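Ticket: Club website – fixture calendar showing games two hours out
Opened by: Francine Sutherland, Rundari Basketball
Handled by: Clifford McIntyre
Status: Resolved

Francine, 9:10 am
Hi Clifford! The new site is looking terrific and the parents love it. One snag – every game on the fixtures page is right, but when people subscribe on their phones the same games land 2 hours late. An under-14s family turned up as the final siren went. Training times are fine.

Clifford, 9:45 am
Great report, thanks! Training being fine is a really handy clue. Could you tell me where the game times come from? Typed in, or imported?

Francine, 10:20 am
Imported. I export the draw from Plerell as a spreadsheet and upload it. 80 games this season. Training I typed in myself.

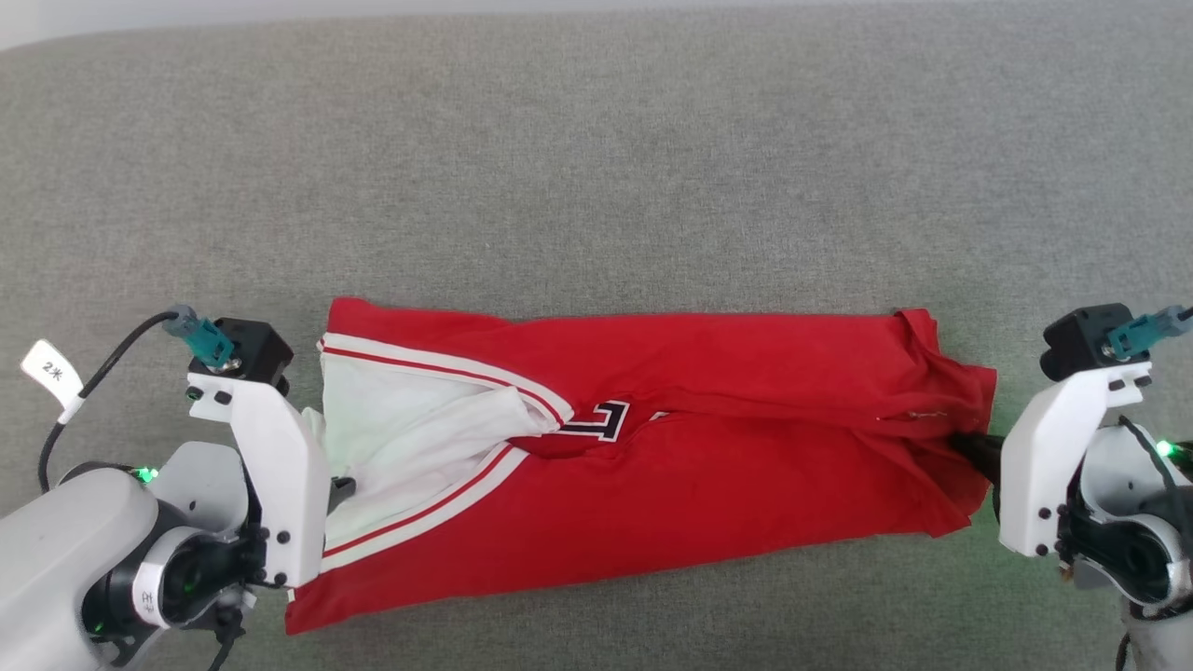

I've tried clearing the cache and removing and re-adding the subscription on my own phone. No change. I also tried Wonder, the other calendar app, and got the same wrong times there.

Clifford, 11:35 am
Found it, and it's a lovely little bug! The import screen has its own time zone box, separate from the site setting, and yours was on Perth. The fixtures page prints the time exactly as it was uploaded, but the phone feed converts it. Perth to Brisbane is two hours, so there's our gap.

What I've done:
Changed the import zone to Brisbane.
Re-imported the draw on the test copy and checked it on two phones.
Pushed it live.

Phones can take a while to pick up a feed change, so give it until tonight. Anyone in a rush can unsubscribe and add it again.

Francine, 4:50 pm
Mine's fixed! So is my sister's. 19 games had venue notes I'd added by hand and those have gone blank though. Did the re-import do that?

Clifford, 5:15 pm
It did, sorry. Restored from the May backup and all the notes are back. Next time tick "keep local notes" before you upload. I'll turn that on by default.

Francine, 5:30 pm
Brilliant, all there. Happy to close!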